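### 4.2 Gripper pose recovery from head-view markers

Demonstrations are recorded with the hand-held grippers and replayed on the Toma arm pair, so the quality of the recovered gripper pose bounds everything the policy can learn. We do not use external tracking. Each gripper carries a cube with fiducial patterns on its faces, and the pose of the cube is estimated from the head view alone, using the Jundell detector with its default corner refinement.

For every video frame, all detected faces of a cube are solved jointly against the known cube geometry. A single visible face leaves the familiar two-fold ambiguity in orientation. We keep both candidates and let the smoother decide — the candidate that needs the smaller angular step from the last joint solution is usually the right one. Frames with no detection are bridged by constant-velocity prediction for up to 300 ms. Longer gaps split the episode, and the shorter part is dropped if it lasts under 2 s.

The left and right streams are then expressed relative to each other. Head motion cancels in this relative pose, which matters in our data, where operators lean over the table and look down along their own arms. Absolute poses in the table frame are computed as well, but are used only to initialize the Trosar planner and never enter the policy input.

Of 633 recorded episodes, 125 contained at least one split. Most splits fell in phases where one hand passed in front of the other, or where a cube was turned so that every face was seen at a steep angle. Lowering the detection threshold recovered part of these frames but also raised the rate of false corners on printed clothing and cable clutter. We therefore left the threshold unchanged and instead masked detections whose reprojected cube size was inconsistent with arm's reach. The mask is applied before smoothing in all experiments in Section 5, including the Carken baseline.
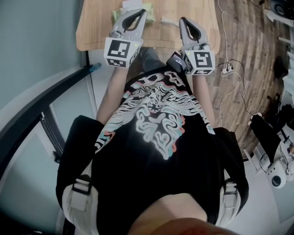
**Figure 4.** Operator with two hand-held grippers at the table, seen from overhead. A marker cube is mounted on each gripper body.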